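Nallham campsite to reopen in March with new washrooms and more pitches

The campsite at Nallham will reopen to visitors in March after a winter of building work, its operator, Plakstead, has confirmed. The site will have 102 touring pitches when the gates open, 60 of them with their own electric point and water tap. The remaining pitches are on grass and are kept for tents and small vans.

The main change for returning guests is the washroom building beside the lower field. The old block, which had been in use since the site was first laid out, has been taken down. Its replacement has heated showers, two family rooms, an accessible wet room with level entry from the path, and a covered washing-up area at the rear. A smaller block near the upper field has been repainted and given new hot water tanks but is otherwise unchanged.

Jayson Marquez, site manager at Nallham, said that the work had been planned around the comments left by guests at the end of each stay. "The showers came up again and again, and so did the walk back to the upper field after dark," he said. "We have dealt with the first in full. The path now has low lighting as far as the top gate, and we will look at the rest of it next winter."

A laundry room has also been added at the side of the new building. It has four washing machines, three dryers and a long worktop for folding. Tokens will be sold at reception during opening hours. Guests are asked to take their washing away as soon as it is finished. Items left overnight will be moved to the lost property shelf. 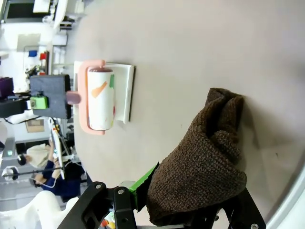 A lint roller in a white tray on a light grey tabletop, and a dark brown knitted cloth held in a black gripper.

Arrival times have been altered for the new season. Pitches will be ready from 1 pm, an hour earlier than before, and guests are asked to leave by 11 am. Late arrivals will be accepted until 9 pm if reception has been told beforehand. After that time the barrier is closed to vehicles, although guests already staying on the site may use the code given to them at check-in. Quiet hours remain from 10.30 pm to 7 am.

The site shop will be run by Tridero, which already supplies bread and milk to several farms along the valley. It will stock basic groceries, gas bottles and firewood, and will open every morning during the season. Hot food will be sold from a hatch at the side of the shop in the evenings — at weekends only until the end of May, and daily from June. Campfires are allowed in raised fire pits, which may be hired from reception. Fires on the ground are not permitted anywhere on the site.

Dogs continue to be welcome on both fields and must be kept on a lead. A fenced exercise area has been opened behind the upper block, with its own tap and waste bin. No charge is made for the first dog on each booking.

Plakstead said that 3,427 nights had been booked at Nallham last season, the highest number since it took over the site. Advance bookings for the coming season stood at 553 nights when the online calendar opened to previous guests. The calendar is now open to all.

Rhea Saludo, who is responsible for bookings, advised families hoping to stay in the school holidays to choose a pitch type early. "Serviced pitches are always the first to go," she said. "The grass pitches on the upper field have the better view of the river, and we normally have space there for longer."
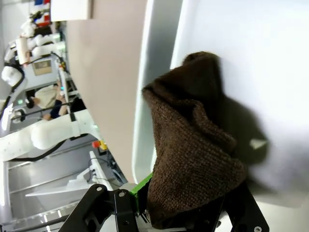
Footpath to Sarmiento lake

The footpath from the top gate to Sarmiento lake will be open from the first day of the season. It had been closed since the autumn while the footbridge was rebuilt. The new bridge is wide enough for pushchairs and wheelchairs, but the last stretch before the lake is steep and uneven, and walkers are advised to wear suitable shoes.

Swimming is permitted from the marked beach only. Canoes and paddleboards may be launched from the slipway by holders of a day permit, on sale at reception. Guided walks around the lake will be led by Noel Aquino on selected mornings, starting from the site shop at 9.30 am. Places are free to guests but must be reserved the day before.

Enquiries about group bookings should be addressed to Ariel Tiongson at the Nallham site office. The office is open from 9 am to 5 pm.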